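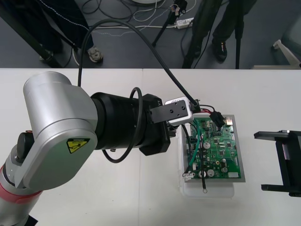 Olta opens board refurbishment service to independent repairers

16/02/2023

Olta, the electronics repair firm, has opened its circuit board refurbishment service to independent repairers and small service companies. Until now the service was only open to customers with a yearly contract.

Under the new arrangement, called Plekuvo, a repairer can send in a single board and pay for that board alone. There is no joining fee and no minimum order. Olta will take green boards of the kind shown, fixed to a grey metal backplate and carrying capacitors, connector headers and surface-mount parts, as well as bare boards with no plate.

The firm refurbished 3,937 boards in its last financial year, of which 852 came from customers who had first been told by someone else that no repair was possible.

"Small repairers have been asking us for this for a long time," said Rozália Szénási, managing director of Olta. "They might have one faulty board in a month and then three in a week. A yearly contract was never going to suit them."

Each board is logged on arrival and given its own clear plastic tray, where it stays between one job and the next. Boards should be left on their backplates when they are sent in. Taking them off is a common cause of cracked joints, and the workshop would prefer to do it - if it needs doing at all.

Capacitors are tested first. Connectors are then checked for loose or burnt pins, and any wires sent with the board are tested along with it. The repairer gets a written price before any parts are replaced, and a board that is not worth repairing can be returned or recycled.

A trial began in December with 40 repairers. Kavinda Haque, who runs the workshop, said it led to two changes. The booking form was cut to one page, and customers can now ask for the old parts to be sent back with the board.

"People want to see what we took off," he said. "It also helps them explain the bill to their own customers."

Packaging for the service is supplied by Gisteo. The box holds one board and can be used again for the return journey. Olta has ordered 400 for the first stage and will send one out free with each first booking.

All repairs carry a one-year guarantee on the parts replaced. Boards with heavy fire damage cannot be accepted.

Bookings are open now through the Olta website.

Press contact: Emese Medve, Olta press office
Trade bookings: Tibor Pap, Plekuvo service desk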